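Braveo two-arm kit, worth the money?

torque_and_tea
Posted 8th January
So I finally got the Braveo two-arm kit bolted down and I've had it going for 19 days now. Paid 3597 all in, with the rails. I've got it on cable sorting, three baskets at the back, and I'm really enjoying it!

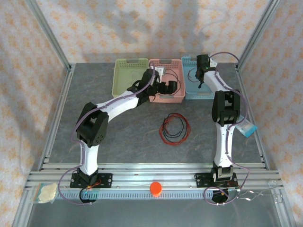 Both arms over the baskets, red and black bundle still on the table

Setup took me an evening (okay, two). The manual is thin on calibration, so go slow there.

Bamo_fan
Nice, but 3597 is steep. My Bamo pair was 371 less and the grippers are fine for cable. What are you getting that I'm not?

torque_and_tea
Mostly support - I wrote to them about a noisy elbow and had an answer the same day. I tried Bamo back in August and waited nine days. Maybe I was unlucky.

posby9
Never had to wait on Bamo, so I don't buy that. How does yours do with tangled stuff? My old Posby hated it.

torque_and_tea
Depends on the tangle. One coil by itself is easy. Two lying across each other is where I still have to fiddle with the settings. 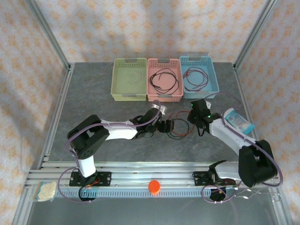 I'd still buy it again, but I'd want the price to include spare gripper fingers. They charge extra for those, and that bugs me.

Bamo_fan
Spares come in the box with mine, just saying.

posby9
What do they want for a set?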